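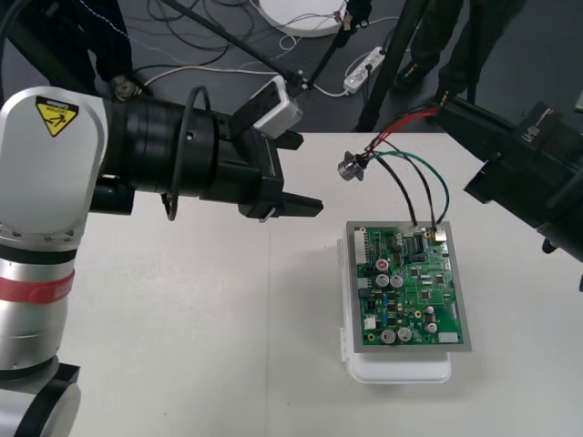

The February procession should go past the old well again, one reader of the Zutitska parish newsletter wrote to us after the spring update, and it should do so before dark, while the children are still awake. The remark has been passed to the route planning group and is reflected in the revised schedule under Procession Route.

Graklow Winter Customs Program
Progress Report to the Barinov Foundation
Nov 23, 2023

Status of the Grant

The program supports the recording and continued practice of winter customs in Graklow, Zutitska and the villages along the Vaněk road. Work is on schedule in two of the three areas covered by the agreement. The third, the printed songbook, is behind by one reporting period, and a request for an extension is attached to the financial statement.

Interviews and Recordings

The field team has completed 50 interviews with older residents on the farewell-to-winter week, including the house visits, the straw figure and the foods prepared for the final evening. Of these, 20 have been fully transcribed. The remaining recordings have been indexed by village and topic – transcription will resume when the second transcriber begins work.

Accounts differ on when the straw figure is carried out. In Graklow it leaves the village on the last night of the week; in Zutitska several families remember a morning departure, with the burning held over until evening. Both versions will be kept in the archive and neither will be marked as the standard form.

Songs and Texts

The collection now holds 249 song texts, counting variants separately. Many of the house-visit songs share a melody and differ only in the verses addressed to the host. The editors propose to print the melody once and list the verses by village, a change from the layout in the original application. The foundation's approval of this change is requested.

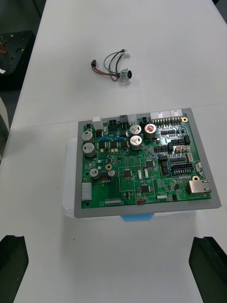
Procession Route

The route now passes the old well in Zutitska and ends at the lower meadow. The start has been moved to the early afternoon. Last season's events drew over 2,000 visitors, and parking on the Vaněk road was not adequate. An agreement for the use of a second field is under discussion with the landowner.

Next Reporting Period

Planned work includes the mask-making workshops, the February procession itself and the first proofs of the songbook. The cost of road closure has not yet been confirmed by the district office and is shown in the budget as an estimate.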